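Stop building arms. Build hands.

September 18, 2020

Quick one, because I have a print running and it needs me in an hour. It got long anyway. Sorry.

I have been building robot stuff at home and in a shared workshop for long enough to have an opinion, and the opinion is that most of us are spending our money and our evenings on the wrong half of the machine. Everybody wants the arm. Six joints, nice cables, waves at your guests. I wanted the arm. I built the arm. It lives under a blanket now.

What I should have built first was a gripper with a handle on it. A hand-held one. You squeeze, the fingers close, you go pick up things in your own kitchen with it and you find out in one evening how bad your fingers are. No motors, no code, no power supply on the floor where the cat sleeps.

That's the whole argument. The rest is me being cross about it.

Start with money. My arm project, which I named Simard after nothing in particular, ate most of a year. Servos first. Then better servos. Then the bracket for the better servos, which did not fit the old base, so a new base. The fingers were an afterthought, two flat bits of plastic I cut out on the last day before I wanted to show people. And it could not pick up a spoon. It could get to the spoon! Very smooth approach. Then it pushed the spoon off the table. 200 tries over one long weekend, I kept a tally on the back of an envelope, and it got the spoon up 16 times. I blamed the servos. Bought more servos.

It was the fingers. Flat hard plastic, no give, no grip. I'd have known that in 15 minutes if I had held those same two bits of plastic in my own hand and tried to lift a spoon with them.

So, August. I took the fingers off, put a handle and a trigger on, called it Skistum because the file needed a name. Ugly thing. It was the most useful object I've made. Every bad idea I had died in a minute instead of a month. Bare plastic, gone. Foam tape, good until it got crumbs in it. Kitchen sponge, don't ask. Rubber with some texture to it was the first one that felt like holding a thing and not like pinching it. Then the angle of the pads. I'd always drawn them parallel because that's how you draw a gripper. Parallel is fine for boxes. Most of my house is not boxes.

You feel it in your wrist when the grip is wrong. I can't say it better than that. The thing starts to roll and your hand knows before your eyes do, and you tilt to save it, and now you know that a robot would of dropped it. An arm doesn't tell you. An arm gives you a log file and you read it at midnight and decide that it's probably the servos.

Second complaint, and this one is about us as a crowd. The shared workshop is a great thing and I owe it a lot, I don't own a laser cutter and never will. But it has a taste. The bench with the arm on it gets visitors. The bench with somebody squeezing a trigger and picking up a sock gets nobody. I've watched people give up on perfectly good hand work because it didn't look like a robot yet. We reward the waving. Show nights are the worst for it. I have been guilty, I clapped for the waving.

I'm not saying don't automate. People always hear that. I want the arm to work, I want it to unload the dishwasher while I sit down. But the dishwasher is a contact problem. Wet plates, thin rims, a fork jammed sideways in the basket. Getting to the plate has been solved by cheaper people than me. Holding the plate hasn't, not on my bench.

Kits make it worse. There's a small outfit, Lurier, that sells a beginner arm, and I like them, their manual is clear and their screws are the right length, which puts them ahead of plenty. But the box has everything you'd need for the joints, 60 pages on the joints, and then the gripper is one page near the back. One page! It's a claw. It looks like the claw from the arcade and it works like the claw from the arcade. I wrote and asked would they sell the claw with a handle, just that, for people to practice on. Polite no. Not enough demand. Well no, there wouldn't be, you've never offered it.

Things I'd tell someone starting this month, in no order.

Make the finger pads swappable before you make anything else. Two screws, or a slot. If it takes longer than boiling an egg to change a pad you won't change it, you'll talk yourself into liking the one that's on there.

Don't print the whole body solid. Heavy, and your hand gets tired, and when your hand is tired you get sloppy and start blaming the pads.

Big handle. Bigger than looks right.

Take it out of the workshop. This matters more than I expected. The bench at the shop is clean and flat and lit like a dentist's. Go use the thing on a table somewhere people are walking around and the light comes from a window. Pick up what's lying there. Flowers, keys, a napkin. Stuff that bends and has no flat side.

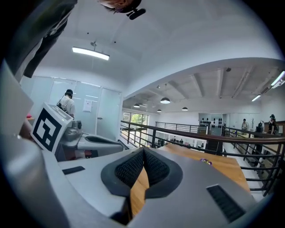 Strong disagree on the order, wrote Lusora under the first draft of this, which I'd posted to the workshop list. You only learned what was wrong with the fingers because the arm had already embarrassed you. Start with a handle and you'll make a gripper that works great for a human wrist, and a human wrist is cheating. It's saving you all the time and you don't notice. Put the same fingers on a cheap arm and you're back to zero, except now you're proud of them.

Fair. Annoyingly fair, and I've been chewing on it since. The wrist does cheat. I said up there that you tilt to save it, and I called that a lesson, and Lusora is right that half the time you tilt without noticing and learn nothing at all.

What I do about it now is dumb but it helps. I rest my forearm on the table and lock the wrist, and only squeeze. If it holds with the wrist locked, the pads did the work. If it only holds when I let the wrist go, I write down "wrist" next to it in the notebook and don't count it. There is a lot of "wrist" in the notebook.

Still don't agree on the order though. Being embarrassed by an arm cost me a year. Being embarrassed by a handle costs a roll of filament and some pride. If both roads go through embarrassment I'll take the short one. And putting good fingers on a cheap arm and getting zero is a better zero, becuase at least then you know which end to fix. My old zero could have been anything. Servos, base, code, the table being wobbly (it was also wobbly).

The reply also said that people won't stick with a hobby that looks like tongs. Maybe. Might be true of show night people. The ones I know who quit, quit at the arm, with a box of brackets and a half-wired base in a closet. I've not met one who quit at the tongs, but then I've not met many who started there.

Practical bit for anyone at our workshop: I'm leaving the drawings for the handle and the pad slot in the shared folder, under Skistum. Take them. The trigger return is too stiff, I know, use a softer spring than the one in the parts list. Left-handers, mirror the body and leave the slot alone. If you come up with a pad that will hold a wet glass with the wrist locked I'd like to see it, mine won't.

Print's beeping. Going.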